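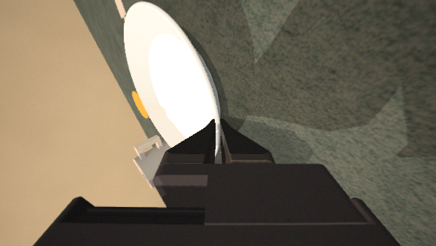
Jamila Pramanik swears by baking soda for the gray marks that cutlery leaves on white plates, and she wrote in to say I was wrong to leave it out of the first version of this page. Fine, it's in now. I still have doubts.

## What the gray marks are

Mostly metal. A knife drags across the glaze and leaves a little of itself behind. Plenty of sites call these scratches and tell you to buy new plates. Try cleaning first.

## Baking soda

1. Wash the plate as usual and leave it damp.
2. Mix three parts baking soda with one part water.
3. Rub with a soft cloth, small circles, for a minute or two.
4. Rinse and look at it in daylight.

It took off the faint marks on my Urdale dinner plates. The dark ones near the middle got a bit lighter, if I'm generous.

## Powdered cleanser

This is what I use. Get one meant for cookware, with oxalic acid on the label, and read the directions before anything else. Wear gloves. Make a thin paste, rub lightly, and don't let it sit longer than the label says. Rinse well, then wash with dish soap. Never mix it with bleach.

Skip it on gold trim or hand-painted plates.

## Things I wouldn't bother with

- **Toothpaste.** Slow, and the plate smells of mint.
- **Steel wool.** It can add more gray than it removes.
- **The Grisent eraser kit.** The listing had 3,381 reviews when I looked, and the ones I read sounded like the same person. It did no better than the soda.

## If the marks stay

Run a fingernail across one. If it catches, the glaze is cut and no paste will fix that. My oldest plate has 9 like that and I still eat toast off it.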